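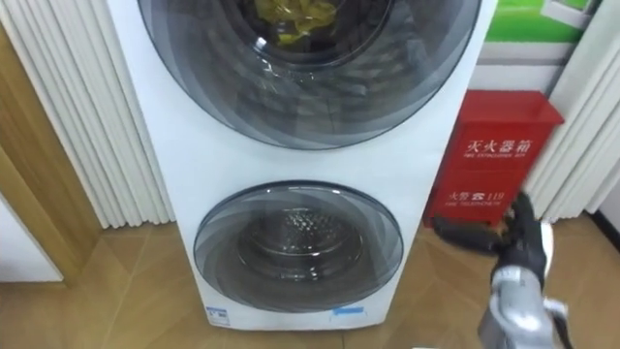
The stacked laundry unit in the practice room, with the robot's hand at the right.

Laundry robot: what changes for us in the linen service

By Wahyudi Sembiring, linen service, Grarnell House

Many colleagues have asked me in the corridor what we are doing with the robot, so the editor of this newsletter invited me to write it down. English is my third language and I write slowly, therefore I ask for your patience. I will try to answer the questions which I hear most often.

The work started in November, after management signed the trial agreement with Dronditia. We in the linen service wash for all residents of Grarnell House. The big sheets and towels go to the outside laundry at Dolan, as before, and this does not change. The trial is only for the personal clothes, which we wash in small loads so that the things of one resident do not mix with the things of another. In a normal month we have 369 of these small loads. Each one means to open a door, take out the clothes, close a door, open the other door, and so on. It is not difficult work, but you bend and reach all day, and three of us have had trouble with the shoulder or the lower back in the last two years.

The task of the robot in this first part is limited to the machine itself. It must learn to open and close both doors, and to move a piece of clothing from one drum to the other. It does not sort, it does not fold and it does not iron. It also does not go to the rooms of the residents. I want to write this clearly because I heard a different story at lunch.

Deepak Lodhi, the engineer from Dronditia, sits with us every morning from nine until the first break. He has asked us to do each movement slowly while he watches, and at the beginning this felt strange to me. I have opened washing machines for 17 years and I never thought about which finger I use. The doors were the biggest surprise for him. A round door gives the hand very little to hold, and the upper one and the lower one are not the same size, so what the robot learns on one door it cannot simply repeat on the other. For the first 200 attempts we kept a paper list on the wall with the result of each, and I can say that the early pages had many crosses on them. The later pages are better. We use one yellow piece for most of the practice, and everybody in the department is now tired of this color.

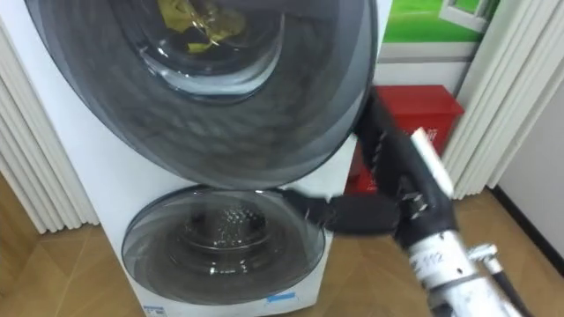 Work at the doors: the upper one is open and the black fingers are at the rims.

Now the question which is more important for most of you: what happens with our jobs? I asked this to Colm Mac an tSaoi in the department meeting, and his answer is in the minutes, so I can repeat it. No position in the linen service will be removed during the trial or in the year after it. The hours which we save on loading will go to mending and labeling, where we are far behind. At this moment there are about 500 pieces of clothing waiting in the mending room for a button, a hem or a name label. Families complain about this more than about any other thing, and they are right.

There are also changes which I like less. When the robot is working, one of us must stay near it with the stop button, and this person cannot do much else. For now we lose time with it. Mr. Lodhi says that this will become better when the movements are more reliable, but he did not want to give me a date, and I respect him for this. Also the robot is slow. Our colleague Pádraig Brennan emptied a full drum next to it last week and was finished before it had closed its fingers on the first sleeve. He has told this story to everyone, so probably you know it already.

My own opinion is somewhere in the middle. I would be glad to give away the bending. I would not be glad to give away the checking, when you hold a wool sweater in your hand and you feel that it must not go in the dryer, whatever the label says. We have asked that this decision stays with a person, and it is now written in the trial plan.

Some practical points for the other departments:

Please continue to bring the personal clothes in the blue net bags, closed, with the room number outside.

Please do not enter the practice room while the robot is moving. Knock and wait until one of us opens.

Clothes of residents are not used for the practice. We use only pieces bought for this purpose.

Night staff can use the machines in the old laundry room as before.

The next part of the trial will be at our sister house in Grutoscombe, where the machines stand side by side and the room is narrower. Senan Ó Conaill will lead it there and is looking for two people from the linen service who want to join him for four weeks. Travel time is counted as working time. If you are interested, please speak with him or with me before the end of the month, any day after the second break.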